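Key rings, finally. I've been putting this job off since April – every spare key in the house lived in one ice cream tub, and I was sick of tipping it out whenever the shed needed opening.
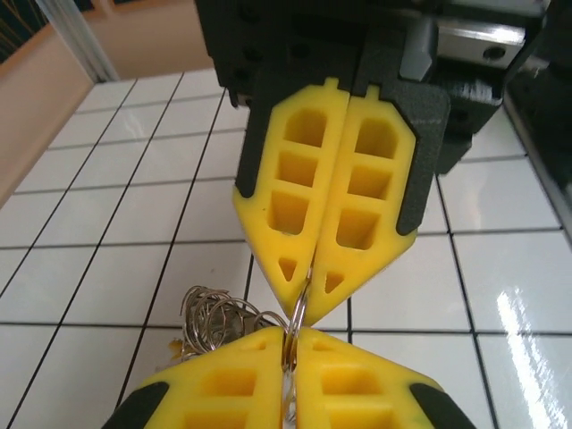
Fadime reckons I should colour-code the lot and be done with it, but I'd never remember which colour was which!

So I'm going with labels instead, and a row of hooks by the back door. Took me around 90 minutes, tea included. Favourite bit – all the odds and ends that surfaced along the way.
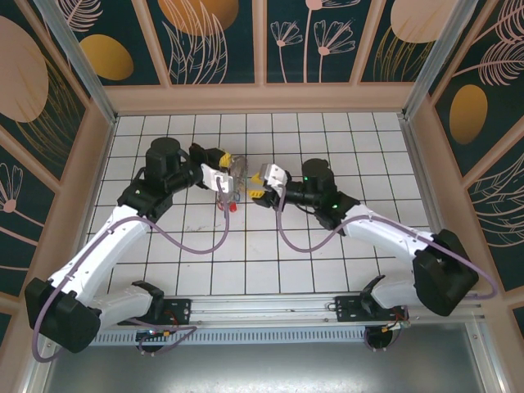 Small clear plastic thing with a red end, over the white tiles.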